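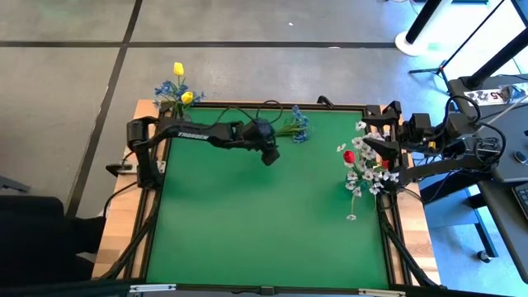

Vandell maintains that an arm which moves after the stop is released is carrying out its last command, and that no fault exists. Our department does not find this explanation sufficient and requests the opinion of other sites.

Question
Right arm moves on its own after stop is released
Posted 8/17/22

We operate a two-arm station used for handling artificial flowers. During a session, the operator pressed the stop with the right arm in mid-reach. Both arms lost power and were lowered by hand. When the stop was released, the left arm remained still. The right arm waited seven seconds and then returned to the position it had held before the stop, at what the operator judged to be full speed. No person was within reach, and nothing was damaged.

The control software is Praken, supplied and configured by Vandell. The log shows code 353 for the right arm at the time of the stop and nothing for the left. We have repeated the sequence with the area cleared, and the right arm moved on two further occasions. The station has been out of service since then.

Is this behavior permitted by a setting? May the station be used in the meantime if staff are instructed to stand back? 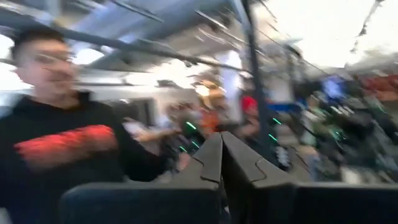 Answer 1 (accepted)

Amano replied that the station should remain out of service. Releasing a stop should never start motion by itself. A separate, deliberate start action is required, and this applies to both arms equally. An instruction to stand back is not an adequate substitute, particularly where visitors or other staff may approach the gripper while the operator is looking at the screen.

As to the cause, the first item to examine is the saved target for each arm. We had the same symptom at our site in June. One arm had been set to clear its target when power was lost and the other had been set to keep it. Once power returned, the second arm attempted to close the distance all at once. Please compare the two settings files line by line. After correction, the current position must be read back and adopted as the target before the motors are enabled. Test at the lowest speed, with grippers empty and all persons outside the reach of both arms.

Answer 2

Check cable on right arm. Ours did something similar and it was the cable.

Comment on Answer 2: A loose cable could account for a missing reading but would not explain the return to an earlier position. Was a code recorded in your case?

Answer 3

We use Meltell software and cannot speak to code 353. Our site rules require an incident report whenever an arm moves without a command, whether or not anyone was near it. I would suggest sending Vandell the full log in writing and asking for a written reply.

Update from the original poster: The settings files differed as described in Answer 1. The right arm was set to keep its target. We have changed it and are waiting for Vandell to confirm before any further testing. The delay of seven seconds remains unexplained.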